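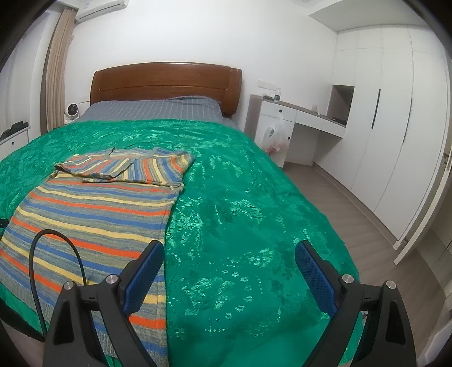

Notes for the Osville session, 15 Jun 2018. Start with the remedy and leave the fine until questions. The issue is how an online marketplace ranks its own stock against that of the sellers who pay to list there. Take home textiles as the working category. A shopper looking for a green bedspread with a raised floral and paisley pattern types three or four words, and the order of results decides most of what follows. Trura sells bedding under its own label and also sets that order. Pause here, then next slide.

Slide 2. Market definition. Trura argues for all retail, shops included. Merike Luik's paper argues for online marketplaces only. Give both, then say that the ranking question survives either definition. Do not get drawn into market shares.

Slide 3. The complaint. Brought by Brillness in January. Two heads: placement of own-label goods in the top row, and use of seller sales data to choose which goods to copy. Keep them separate. The first concerns display, the second concerns access to data, and the evidence is of a different kind for each.

Slide 4. Possible remedies.
Same ranking criteria for all listings, published.
A wall between the retail team and the seller data.
Full separation of the retail arm. Mention briefly; Jurgita Ramanauskas will cover it after the break.

Slide 5. Monitoring. A published rule is of little use if it cannot be tested. Proposal: an outside auditor runs a fixed set of 21 searches every 10 days and files the results. Expect Urmas Kalniņš to object that a fixed set can be gamed. Reply: rotate part of it, keep the rest for comparison over time.

Questions. Victor Makokha has the microphone. If asked about appeal dates, refer to the handout.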